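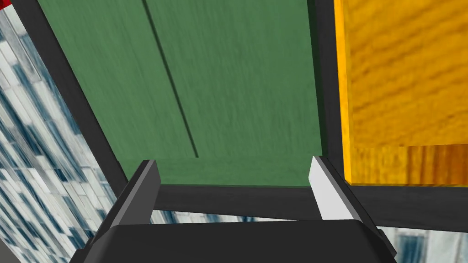
Sim view, gripper open in front of the green panel

Neriro Robotics Club board > Sim projects > Green panel, again

vomine_pilot
Posted 06/04/2025
Run 438 on the cabinet task. Fingers are wide open, nothing between them, and my score is a proud zero. I trained on 100 demos. Is that too few, or am I too few?

baptista50
Too few demos. I quit blaming myself somewhere after the first 50 and have been much happier.

gradient_dissent
Disagree. Look at the panel - no handle, no knob. What's it supposed to grab? More demos of not grabbing anything will get you a very confident policy for not grabbing anything.

vomine_pilot
There's a groove running down it. I was hoping the policy would take an interest.

gradient_dissent
It stops before it gets to the fingers. Have you tried pushing on the panel instead of pinching it?

baptista50
Pushing is how I put the arm through the floor in July. The Troltico build let me do it, too. Didn't even log a warning.

lowpoly_larry
Does the color matter? Mine goes for anything yellow and you've got a big yellow-orange one right next door.

vomine_pilot
Colors get shuffled every reset. Seed 1538 if anyone wants to share my pain.

baptista50
Still say demos.

gradient_dissent
Still say push. Loser cleans out the shared drive.

vomine_pilot
Fine, doing both. Retraining tonight with pushes added, will post the curve even if it's flat.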